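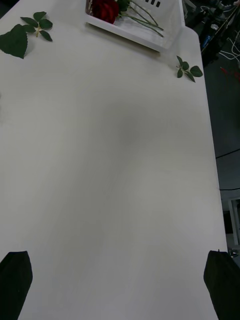

Apr 30, 2024. Teleop notes, flower task (rose and leaves into the basket)

Today I was the operator for most of the session, and Hằng Phùng kept the log. Kvido Dvořáček came after lunch to take over the second half, so part of this is for him, and for Emília Pešek, who will train on the data.

**Setup**

White table, white basket at the far end, gripper starts open. The leaves go in different positions each time. The order is free for the operator, but I think this is a mistake and I write about it below.

Control is with the hand controller from the Nomwood kit. I set the translation scale lower than last time, because with the old scale my hand shake was visible in the arm when I came close to the table. Now it is calmer, but I must re-clutch 2 times to get from the near edge to the basket. Kvido prefers the old scale. We agreed that one dataset has one scale, so please don't change it in the middle.

**What we recorded**

73 demonstrations kept, 16 thrown away. The reasons for throwing away, from Hằng's log:

- the leaf stuck to the finger pad after opening, and I shook the arm to free it
- I pushed the basket with the knuckle of the gripper and it turned
- I lost the controller tracking (two in a row, the base station was blocked by my own chair)
- I simply forgot to press the record button until the first leaf was already done

The last one is embarrassing. Can we have a sound when the recording starts? Čestmír Ševčík said in December that it is easy to add.

**Flat leaves**

The single leaves are much harder than the sprigs. A sprig has a stem and some height, so I come from above, close across the stem, and it goes. A single leaf with its full surface on the table gives the fingers nothing to hold. What I do now:

1. Lower until the tips touch the table very lightly. Watch the force value, stop when it moves.
2. Close slowly, so that the leaf bends up in the middle.
3. Lift straight up before any sideways motion.

If I close fast, the fingers slide over the leaf. If I press too much, the arm goes into protective stop and the demonstration is lost. I had 5 such stops, all of them on single leaves, and they are not counted in the thrown-away number because the recorder closes the file by itself.

I tried also to drag the leaf to the table edge and take it there. It works for a human, but for the policy I don't want it. The edge is on the right side and the cables are on the floor there, and I don't want the arm to learn going over the edge.

**The wrist view**

I made part of the demonstrations looking only at the wrist camera stream and not at the table. It was Libor Ondrejka's suggestion, and I was against it at first. It is slower, but I notice that I then move in a way that keeps the leaf between the fingers in the picture. When I look with my own eyes, I come from the side and the camera does not see the target until very late. The policy has only the camera, so probably these slower demonstrations are the better ones. Hằng marked them with "W" in the log so Emília can compare.

One difficulty: white basket on white table. In the start pose I see only the front part of the basket, and the rim is weak against the table. The rose inside is easy to find. I used it as my own landmark for where to release, and I am afraid the policy will do the same. Then it fails when the rose is not there. We should record a set with the basket empty and another with the rose on the table.

**Hand guiding**

Kvido asked if we could do it by hand guiding, without the controller. We tried it shortly. For the approach it is very natural, and a new person learns it in a few minutes. But the hand and sleeve come in front of the camera, and one cannot feel the table contact well when one is holding the whole wrist. Čestmír used it at Peñalver for putting boxes on a shelf and was satisfied, but boxes are not leaves. I would keep it only for teaching the start pose and the release pose.

**Open questions**

- Fixed order or free order? I took the nearest leaf first, Kvido takes the left one first always. My opinion: nearest first, for everybody, and write it on the sheet.
- Leaves become soft after some time under the lamp and behave differently. Hằng will bring fresh ones from the shop on Fadby street. Keep some old ones in a bag, I want both.
- Finger pads: clean with alcohol between the sets. I did not do this at the beginning and I suspect that was why the leaf stuck.
- Kvido's demonstrations are shorter than mine. Emília, please check the speed before mixing them.

Files are on the Flovcombe drive in the usual folder. The "W" marks exist only in the paper log until I type them in tomorrow morning.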